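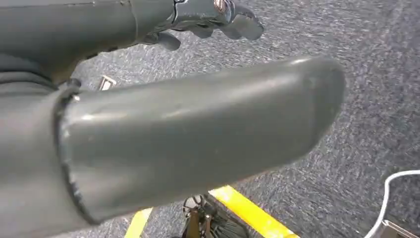
Masking the arm out of the wrist view, step by step

2023-01-09 – by the Trenness perception notes
Reading time: 5 minutes

If you run any kind of motion or obstacle detection on a wrist camera, sooner or later the robot is going to detect itself. Ours did it for most of December. The planner would start a perfectly reasonable reach, the obstacle layer would announce a big gray object very close to the lens, and everything would stop and wait for the object to go away. The object was the forearm.

What follows is how we build a self-mask at Trenness, using Biltach for the kinematics and Clilero for the image side. If you use other tools, the order of work should still carry over pretty well, so please don't leave just because the names are new to you!

Before you start

You'll want a calibrated wrist camera, joint states with timestamps, and a model of the robot that includes the covers. Check that last one carefully. Many models come with the bare links only, and a padded or rounded cover sticks out a good deal farther than the link inside it. Close to the lens, that extra bit can take up a startling amount of the picture.

Step 1. Record a short sweep

Move the arm slowly through the poses you expect to use, then do it again at working speed. Keep both. Our set came to 1072 frames, and I wouldn't go much smaller. Do it over the floor you really work on, too. We recorded our first one over a plain mat, and the mask looked wonderful until we took it back to the speckled carpet, where gray parts and gray flecks sit side by side and the edges get mushy whenever the camera moves.

Step 2. Render the silhouette

For every frame, ask Biltach for the joint positions at the image timestamp (interpolated, please, not the nearest sample) and render each link as a flat shape from the camera's point of view. Save one layer per link. It takes more disk space, but when the mask is wrong you can see which part is to blame, and you'll be glad of it.

mask:
 source: biltach_render
 layers: per_link
 interpolate: true
 grow_px: 10

Step 3. Grow the edges

The grow_px value pads the silhouette outward. We settled on 10 after trying 28, which was lovely and safe and also hid small things lying on the floor right beside the arm. Those small things are what you're trying to find, so start low and work up.

Fingers need a little more patience. They bend, they're thin, and their reported angles tend to lag behind the rest. Give them their own grow value and leave the big links alone.

Step 4. Line up the clocks

If the mask seems to trail the arm in the fast sweep but fits nicely in the slow one, you have a timing offset – don't try to fix it with more padding. Run

clilero align --sweep fast --layer forearm

and it will search for the delay that gives the best overlap. Ours was 54 milliseconds, all of it in the camera driver. Put the number in your config, and run the command again whenever the driver changes.

Step 5. Tell the planner what "masked" means

This one catches people. A masked pixel is unknown. It isn't free space. If you hand the planner a mask and it treats those pixels as clear floor, it will happily swing through whatever is hiding behind the forearm, stands and cables included. In the Cosgrove planner the setting is called masked_as, and it should read unknown. Let the map remember what was seen there earlier, with a timeout that suits your room.

Step 6. Play it back

Overlay the mask on both sweeps and watch them all the way through, at half speed if you can stand it. Look for slivers of arm along rounded edges and at the seams between covers, and for bright fasteners on the hand, which love to slip out as tiny "objects." If a sliver turns up in the same spot every time, the mesh is wrong there. If it wanders, go back to Step 4.

Once it looks right, turn the obstacle layer back on at low speed and keep a hand near the stop button for the first few reaches. We still re-record the sweep after any cover gets swapped.

Questions or corrections: use the contact form | © 2023 Trenness | Back to top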